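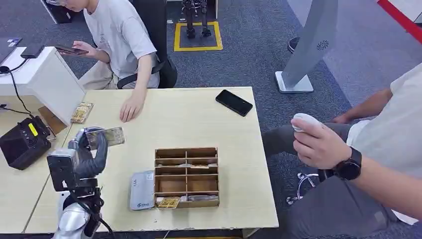

八个格子够不够用？和Helju聊她的桌面木盒

我一开始想约Helju Tamošiūnaitė聊搬家。她去年十一月跟着整个办公室从老城搬到Hillmont，我想着搬家总有苦水可倒，结果一坐下来，她把一只浅棕色的胶合板盒子推到我面前，说：“搬家没什么好讲的，讲这个吧。”

好吧，那就讲这个。两列四行，八个格子，木头的本色，没上漆，边角摸上去有一点点毛。她管这种盒子叫Billby，是她和木工Rimantas Avotiņš一起琢磨出来的，2019年2月做出了第一只能拿得出手的。我问名字什么意思，她说没意思，Rimantas在图纸角上随手写的，后来大家都这么叫，改不过来了。

我先交代一下自己的立场：我是那种抽屉里什么都有、要用的时候什么都找不到的人。所以一听“收纳”两个字，本能地有点心虚，也有点抵触。Helju看出来了，给我倒了杯茶，说：“你别紧张，我不检查你的包。”

先从那些金色的卡片说起

桌上散着几张金色的卡，有两张叠在一起，搁在靠里的一角，盒子前排左边那一格里也躺着一张。我问她这到底是什么，是贺卡吗？

“Prumport的卡。”她说。Prumport是她们给一家做手工纸的小店起的项目名，每一季出一套卡，印金。她负责挑样、配套、分装，然后交给楼下发货。“好看吧？好看是好看，但你想想，它反光啊。你把一堆反光的东西摊在浅色桌子上，看半个小时，眼睛就花了。我以前就是这么干的，摊一桌子，然后拿错。”

拿错过多少？她翻了翻白眼，说最惨的一次是一整批1,682张，全部分完了才发现两个花样混在一起，只好从头再来。“我和Birutė两个人，坐到晚上，她一边分一边哼歌，我一边分一边想辞职。”Birutė Sakalauskas是她的搭档，做采访那天也来露了个脸，听见这句话马上纠正：“我没有哼歌，我是在数数！”

那次之后Helju才认真想盒子的事。她试过鞋盒，试过铁皮的茶叶罐，试过蛋糕店的纸托，还试过一种塑料的零件盒，格子能拆能拼。我说听起来零件盒最合理呀。她摇头：“隔板会跑。你手一快，隔板跟着卡片一起出来，然后两格变一格。我那个礼拜脾气特别坏。”

格子要多深

聊到这里她忽然来了劲，把盒子侧过来给我看。我这辈子没想过一个格子的深浅能讲这么久（我录音里这一段特别长，中间我还去续了一次水）。

她的道理是这样的：格子太深，手指伸进去要摸，卡片的角就容易折；格子太浅，一叠摞高了会倒，倒了就滑到隔壁去。她要的深度是手指头捏住卡片的时候，指节正好抵在隔板上沿。“你的手会自己知道到了。眼睛就可以去看下一张。”

“那手大的人怎么办？”我把自己的手伸过去比了比。

“手大的人自己去找Rimantas。”她笑得很大声，“他给Oluwatosin做过一只宽的，你可以排队。”

Oluwatosin Babalola在隔壁组，做包装设计。我后来专门去问了他，他说那只宽的他拿回家装钥匙和充电头了，没有拿来装过卡片，请我不要告诉Helju。我说我要写出来的。他想了想，说那就写吧，反正她早晚会来我家吃饭。

Rimantas我没见着，只通了个电话。他说话很慢，中间还停下来跟别人交代了一句锯片的事。他告诉我前面做坏了11只，有的是槽开宽了，隔板晃；有的是底板没压平，放在桌上会转圈。“Helju会把它转一下，像转陀螺一样，然后看着我，也不说话。”他说他现在看到她伸手碰盒子就紧张。

我问坏的那些去哪了。他说有一只在装螺丝，有一只给邻居种了豆苗，剩下的他没说。

哪一格放什么

我本来以为她会给我看一张表，左上角是什么，右下角是什么，贴着标签，颜色分明。没有！盒子上一个字都没有。

“标签我贴过，”Helju说，“用的是Rätsep的那种纸胶带，挺好写的。可是每一季的花样都换，换一次撕一次，木头都给我撕起毛了。后来我想，算了，直接放一张样卡在里头，看见什么就往里放什么。”

所以她的做法是这样：每开一个新批次，先挑样卡，一格一张，正面朝上。之后分卡的时候，眼睛对的是图案，连想都不用想。分完一批，整格拿出来，理齐，扎纸带，样卡放回去，再来。前排的两格她留给拿得最多的东西，离手近嘛。金色的放前排左边，是她自己的习惯，Birutė分卡的时候就要换到右边，两个人谁也不让谁。

“我们为这个吵过，”Birutė说，“吵完了决定把盒子转过来用。”

“转过来之后呢？”

“转过来之后后排变前排了，又吵。”

前排右边那一格里放着一件浅褐色的、扁扁的东西，我拿它问Helju是不是别的款。她说那格是“等会儿再说”。每只盒子里都得有这么一格，她很坚持。印歪了一点点的，角上有印子的，拿不准算哪一套的，统统先进去，手别停下来。“你一停下来研究，前面的节奏就没了。我以前会举着一张卡对着窗户看半天，还叫Birutė过来一起看，两个人看半天，最后说，嗯，差不多。那还看什么呢。”

我承认，听到这里我心里动了一下。我家里缺的就是这么一格。我家里现在的问题是，每一格都是“等会儿再说”。

桌子也是个大格子

她用的桌子是浅色木面的，边上立着白色的隔板。我问她桌子上放手机啊这些杂物，会不会碍事。她说人坐下来干活，手机总得有个地方搁，她也管不了别人，她只管一件事：盒子放中间。

“中间是盒子的，四周随便。”她说，“我试过把盒子放旁边，腾一块空地出来干活，结果那块空地五分钟就满了。杯子、剪刀、谁的发票。后来我把盒子往正中间一放，大家反倒自觉绕开了，东西都堆在边上，堆就堆吧。”

隔板顶上也放了一部手机，充电线从板子上搭下来。我说这个算不算乱？她看了一眼：“那个在上面，不在桌面上，不归我管。”我觉得这话很有她的风格，就记下来了。

说到还没分的卡，她喜欢放在靠里的一侧，垫在牛皮色的纸板旁边。她讨厌卡片直接从袋子里一张一张往外掏，袋口会刮到印金的那一面。“先倒出来，哪怕只倒一小叠。倒出来你就看见自己还剩多少，心里不慌。”

我问她一次倒多少合适。她说3叠，多了她会忍不住去理那几叠，理着理着就忘了分。Birutė在旁边补了一句：“她会把它们摆成扇形。”Helju没有否认。

做多了会不会烦

我问了个比较俗的问题：分卡这种事，做一天两天还挺治愈的，做一年呢？

她想了挺久。“有烦的时候。尤其是冬天，纸干，会粘在一起，你以为拿了一张，拿的是两张。那种时候我就去走一圈，去楼下看看发货的人在干嘛。”她说她最喜欢的时刻是一批快要到底的时候，靠里那一叠薄下去了，格子里的高起来了，“就像，怎么说，像把一锅饺子包完。”

她老家的朋友Sigita Siliņa听说她在做木盒，也订了一只，拿来装种子。Sigita在电话里跟我抱怨，说种子袋比卡片窄，会在格子里歪着，她塞了一层棉布才好。不过她把八格全用上了，没有留“等会儿再说”，Helju听说之后非常不赞同，两个人为此发了好长的语音。我问Sigita打算改吗，她说不改，番茄占了两格，腾不出来。

我又问Helju，下一只盒子想不想做大一点，比如十二格？

“Rimantas想做，我不想。”她说，“格子多了，手就要走远路。Prumport下一季要印2,000张，花样还是那几个，我八格够了。真不够，我就再放一只，并排放。”她停了一下，又说，“可是并排放的话，桌子中间就变宽了。这个我还没想好。”

临走的时候她让我自己试着分一小叠。我坐下来，自信满满，第三张就放错了，自己还没发现，是Birutė伸手过来给我拿出来的，丢进了前排右边那格。Helju说没关系，第一次都这样，然后问我家里的抽屉有多宽，她可以去跟Rimantas说一声。

我回家量了。抽屉太浅，放不进去，得放在桌上。于是我现在得先把桌子中间清出来，这篇稿子写完就去。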